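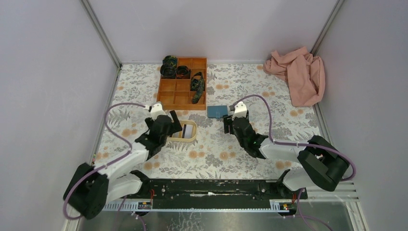
Most first-time buyers ask us for the price of an arm, and the arm is the easy part. A quote from Sirkier covers a complete two-arm bench cell: both arms, the mounting rail, the walls and the cabling. What goes inside is up to you, and it belongs in the budget too. A compartment tray, a shallow container and a patterned mat cost very little, but someone has to choose them, buy them and replace them when they wear out.

How much should we set aside beyond the quote?

Plan on 3,000 dollars for the first year on top of the purchase price. That covers spare gripper fingers, replacement cables, trays, mats and small items to handle. Sites that run more than one shift should review the figure after six months.

Do we need two arms?

It depends on the work. Sorting items into a tray can often be done with one. Folding, or holding a container steady while something goes into it, usually calls for 2. The rail in the Tralura package takes a second arm later, but the controller has to be ordered for two from the start. Changing it afterward means a new controller.

Are the walls worth paying for?

For most sites, yes. They keep parts from rolling off the bench and give the cameras a plain background. If you already have a guarded area, ask for the open version – it ships sooner.
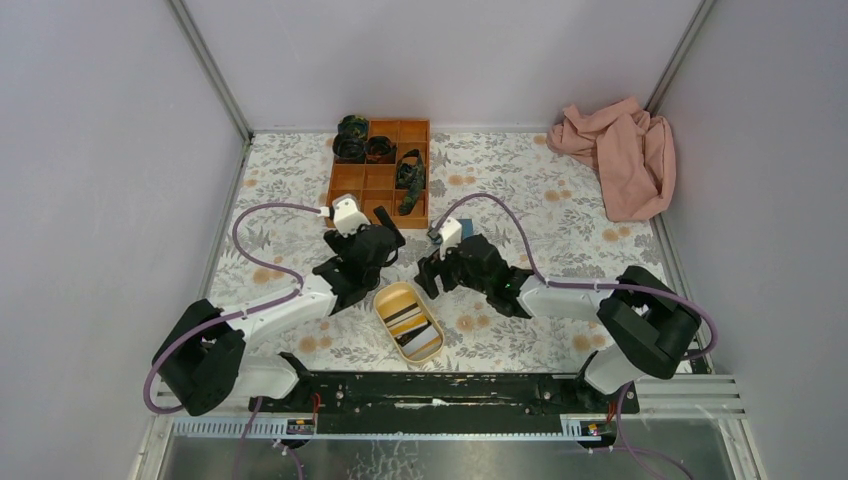
Cables are the item most often left out of a first-year budget. They bend every time an arm moves, and we treat them as consumables. Order one spare set per cell and keep it on site. Fuchs and Godov connectors are both available, but they can't be mixed on the same arm, so pick one before you place the order.

What is the lead time?

Standard cells ship in 30 working days from a signed order. Custom rail lengths take longer. Orders placed in December ship on the January schedule.

What does the warranty cover?

Arms, rail and controller are covered for 24 months. Gripper fingers, cables, mats and trays are not covered. An extended plan can be added up to the day of delivery.

Can we lease?

Yes, on complete cells only. Lease payments include one service visit a year. Installation is billed separately in either case, and the installer will need a level bench and a grounded outlet within reach.

Contact Sales | Service and Spares | © Sirkier. All rights reserved. | Back to top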